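Local history help: shipwreck date differs between two sources

I am indexing a parish history of Flenell harbour. The printed book says the schooner Drulix was lost on 11th November. The burial register has the crew interred in May. Which should I enter?

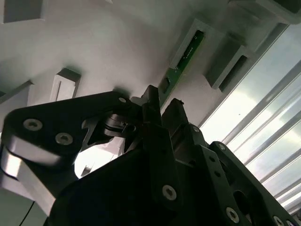

Can both dates be right?
They can, if the bodies were recovered in spring. Enter the loss and the burials as separate events, each with its own source.

Answer from Dinesh Sastry
Check the inquest papers first. Printed histories of that period often copied the newspaper date, which may be the date of the report - not of the wreck. The Fovance collection has the coroner's bundles in box 72. Ask for folio 126, which lists the crew by name and rank. If the inquest gives a third date, record that as well and leave the conflict open in the notes field.

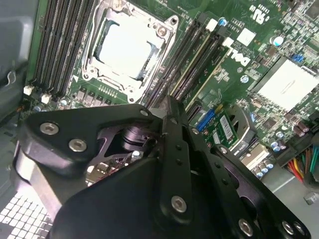 Aksel Hjaltested replied that folio 126 is water-stained and the last 7 names cannot be read, so the Hallgrímsson transcript should be used alongside it.

Second answer
I would just go with the book. My grandfather's copy has the same date and the memorial on the ledge matches it, I think.

To enter the record:
1. Create 2 events, loss and burial, and link both to the vessel.

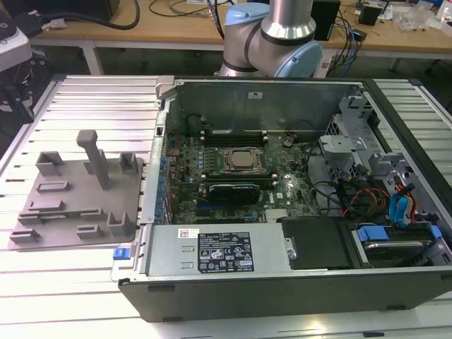

2. Cite the register by page, and the book by edition - the later printing was renumbered.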